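Garow Gym, Preseason Court and Hoop Check
18/06/2024
Walked by: me, with Aigars Bite on the ladder

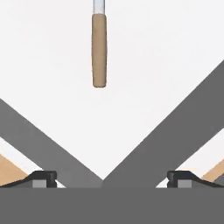
Okay, same deal as last time. I go down the sheet, mark each line, and then ramble a bit under it so whoever opens the gym for summer league knows what I saw. OK means play on it, WATCH means play on it but keep an eye out, FIX means not until it's done.

1. Rim height, east basket: OK
Dead on ten feet. Aigars measured it twice because he didn't trust me holding the bottom of the tape (fair!).

2. Rim height, west basket: WATCH
Low by a hair at the front. You won't feel it on a jumper, but the high school kids have been hanging on this one after dunks and it shows. Please stop them.

3. Breakaway spring, both rims: OK east, FIX west
West one snaps back late. I've asked Skondo for a replacement spring and I'll put it in myself when it shows up. Half court on the east end till then.

4. Backboard padding: OK
Bottom edges are covered on both boards. One corner at the west end was peeling and I glued it back down.

5. Nets: FIX
East net has two loops gone. Cheap fix, we have 4 new ones in the closet. I just ran out of daylight and patience.

6. Wall pads behind the baselines: WATCH
All hooked on. The one by the double doors sags, and that's right where you land on a fast break layup, so I'd like it rehung before the first real game.

7. Floor: WATCH
Mopped it and walked every board in my socks, which is my favorite part of this whole thing. There's a dull patch near the left elbow where shoes slide more than they should. Feltavetti refinished that area back in December and they've said they'll come take a look.

8. Bleachers: OK
They roll out straight and lock. The sign says 257 seats and I'm taking its word for it.

9. Scorer's table and cords: FIX
The shot clock cord runs across the walkway again! Tape it down, please. Văn tripped on it last season carrying a full water cooler and we were mopping until the second quarter.

10. First aid kit and ice: OK
Tape, wraps and gloves restocked. Ice machine is running. Two cold packs were past their date and went in the trash.

11. Exit doors and lights: OK
Both doors push open easily. One exit light flickered when I hit the test button, then stayed on. I'll test it again next time I'm in.

Still to do before tipoff: west spring, east net, the pad by the doors, the cord. Toàn Quách has the closet key, so text him first if you're coming by for the nets.

Signed off for east end half court only.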